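트루카터 포장실습실 갤러리
포장재 정리 및 작업대 운영 안내

등록일: 07/02/2023
작성: 트루카터 시설운영팀

트루카터 포장실습실은 물품의 개봉, 분류, 재포장 과정을 한 공간에서 익힐 수 있도록 마련된 시설입니다. 본 게시물은 실습실의 작업대와 바닥 공간, 그리고 개봉 작업 중에 발생하는 포장재의 모습을 소개하고, 이용 부서에서 숙지하여야 할 정리 기준을 함께 안내하기 위하여 작성되었습니다. 사진은 페이지 하단에 게시되어 있으며, 선택하시면 큰 화면으로 보실 수 있습니다.

공간 개요

실습실은 본관 2층에 위치하며, 개봉 구역과 정리 구역으로 나누어 운영됩니다. 두 구역 사이에는 별도의 칸막이를 설치하지 않았으므로 이용자는 상자와 완충재가 상대 구역으로 넘어가지 않도록 유의하여 주시기 바랍니다. 1회 이용 시간은 90분이며, 마지막 12분은 정리 시간으로 배정됩니다. 정리 시간에는 새로운 상자를 개봉할 수 없습니다.

지난 6월 한 달 동안 실습실에서 처리한 상자는 모두 1,672개로 집계되었습니다. 브로르콘 자재창고에서 입고된 상자가 그중 가장 많았고, 나머지는 파라 물류교육센터와의 공동 과정에서 사용된 것입니다. 상자의 크기와 두께가 일정하지 않아 접는 방법과 보관 위치에 관한 문의가 여러 차례 접수되었으며, 이에 따라 아래와 같이 기준을 정리하였습니다.

작업대와 덮개천

작업대에는 녹색 천을 씌워 사용합니다. 천은 상판의 긁힘을 줄이고 작은 부속이 미끄러져 떨어지는 것을 막기 위한 것으로, 금속 집게로 가장자리에 고정합니다. 작업 중에 천이 밀리거나 주름이 잡힌 경우에는 집게를 풀어 다시 당긴 다음 고정하여 주십시오. 집게를 임의로 떼어 서류 정리 등 다른 용도로 사용하는 것은 허용되지 않습니다.

천 위에 표시된 노란색 점선은 가려지지 않도록 관리합니다. 점선 부근에 상자를 펼쳐 둘 때에는 표시가 보이는 상태를 유지하고, 접착테이프를 표시 위에 덧붙이지 않습니다. 천에 얼룩이 생긴 경우에는 물티슈로 문지르지 말고 시설운영팀에 교체를 신청하시기 바랍니다. 교체용 천은 신청 당일 지급합니다.

골판지 상자의 처리

개봉한 상자는 재사용 대상과 폐기 대상으로 구분합니다. 모서리가 온전하고 인쇄가 없는 상자는 납작하게 펼쳐 작업대 위에 두었다가 정리 시간에 보관대로 옮깁니다. 손잡이 구멍이나 끼움 날개가 있는 상자는 해당 부분이 찢어지기 쉬우므로 반드시 접힌 선을 따라 펼쳐야 합니다. 날개를 안쪽으로 억지로 밀어 넣은 상자는 재사용 대상에서 제외됩니다.

완충재가 남아 있는 상자는 내용물을 모두 꺼낸 뒤에 접습니다. 꺼낸 완충재를 다시 상자에 채워 두면 부피가 커지고 다음 이용자가 미개봉 물품으로 오인할 수 있습니다. 내용물 확인이 끝나지 않은 상자는 덮개를 열어 둔 상태로 두고, 확인을 마친 후 담당자에게 알려 주십시오.

비닐과 종이류

비닐 포장재는 바닥에 내려놓은 경우에도 정리 시간 안에 모두 수거하여야 합니다. 실습실 바닥은 녹색 에폭시로 마감되어 있어 비닐을 밟으면 미끄러질 위험이 있습니다. 특히 출입문에서 개봉 구역까지의 통로에는 비닐을 두지 않습니다. 수거한 비닐은 공기를 빼고 묶어서 투명 봉투에 담습니다.

종이 쇼핑백은 손잡이의 상태를 확인한 후 분류합니다. 손잡이가 튼튼한 것은 소형 물품 운반용으로 다시 사용하며, 밑면이 젖었거나 벌어진 것은 종이류로 배출합니다. 작은 종잇조각과 테이프 조각은 종이류와 섞지 말고 일반 쓰레기로 버려 주십시오.

케이블 및 비품

상자에서 나온 케이블은 느슨하게 감아 한곳에 모아 둡니다. 지나치게 단단히 감으면 피복이 손상될 수 있습니다. 케이블을 상자 위에 올려 둔 경우에는 상자를 옮기기 전에 먼저 치우고, 규격을 확인하여 보관함에 넣습니다. 규격을 알 수 없는 케이블은 폐기하지 않고 미확인 보관함에 둡니다.

화장지와 기록지는 작업대에 상시 비치하는 비품입니다. 화장지 상자가 비어 있으면 정리 구역 수납장에서 새것을 꺼내 교체하고, 기록지는 사용 후 원래의 작업대에 되돌려 놓습니다. 운반이 필요한 대형 상자는 테르베르흐 운반조에 사전 신청하여야 하며, 이용자가 직접 계단으로 운반하는 것은 금지합니다.

이용 문의

실습실 이용 신청은 내부 예약 화면에서 접수합니다. 단체 이용은 소속 부서장의 승인을 받은 후 신청하여 주시기 바랍니다. 정리 기준을 지키지 않은 부서에는 다음 달 예약이 제한될 수 있습니다. 갤러리에 게시된 사진을 교육 자료에 사용하고자 하는 경우에는 시설운영팀에 사용 목적과 기간을 기재하여 신청하시기 바랍니다.

사진 보기
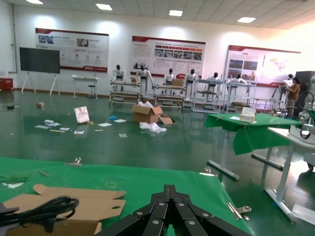
포장실습실 전경. 녹색 천을 씌운 작업대와 펼친 골판지, 바닥의 개봉 상자와 흰색 비닐 포장재.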